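Pustby Bench Notes: what's inside the old workstations

If you've walked past the back bench lately you'll know we have gone a little computer mad. The stack of Dell workstations from the Fandilier office clear-out is slowly getting opened up, and I have loved every minute of it. These are big, roomy, wonderfully serviceable machines, and they make perfect practice for anyone who has never swapped a processor and would like to stop being scared of it.

What makes them so good to learn on is how much space there is. The processor socket sits between two banks of memory slots, four on each side, and when the metal load plate is up you can see exactly how the whole thing works. There's a lever, there's a hinge, there's a square hole for the chip. Haruna Oda spent a happy evening just raising and lowering the plate on a dead board until it felt natural, and I'd recommend that to everybody!

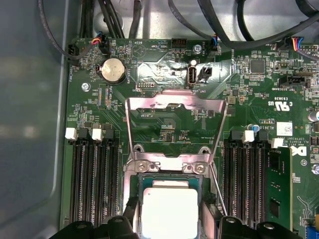
The other thing people ask me is whether they need fancy tools. You really don't. A Phillips screwdriver, a soft cloth, a small tube of thermal paste and somewhere to put the screws will get you through most of it. Unplug the machine, hold the power button for a few seconds, touch bare metal on the case, and then lay the tower on its side so the board faces up. Working flat is so much nicer than reaching into an upright case with one hand and a flashlight in your teeth (I have done this, and I have dropped the flashlight). 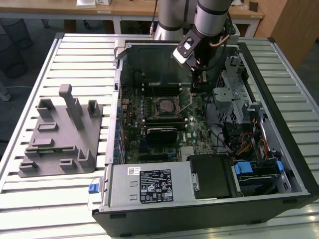 Side panel off and the tower lying flat, with the Dell board facing up.

Now for the chip itself. Pick it up by its edges, keep your fingers well away from the underside, and find the little triangle at one corner. It matches a mark at the socket, and once you have lined those up you're most of the way there. Wipe off old paste with a lint-free cloth and a little isopropyl alcohol before the cooler goes back on – a few faint smears on the metal lid won't hurt, but a crusty layer will.

Fumiko Tsuchiya has been keeping our spare chips and memory sticks in shaped holders since February, one part to a pocket, and it has made such a difference. I used to lose whole evenings to hunting through Amano biscuit tins.

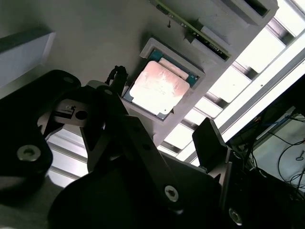 Lowering it in

Everybody holds their breath at this bit, and it's over in a second. Bring the chip in level, straight above the socket, and let it down with no sliding and no pushing. Those contacts are tiny and they bend if you look at them sideways. If it doesn't sit flat, lift it straight out and check the corner again. 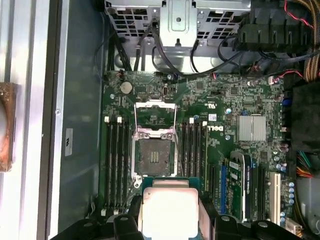 Then the plate comes down and the lever goes over. The lever takes more force than you expect the first time, and there can be a bit of a creak – that's normal, keep going. Fresh paste, cooler on, fan cable plugged in, and you're ready to try the power button.

We still have around 40 machines to get through, so there is plenty for everyone. Come and have a go, bring a friend, and ask Haruna to show you the lever trick.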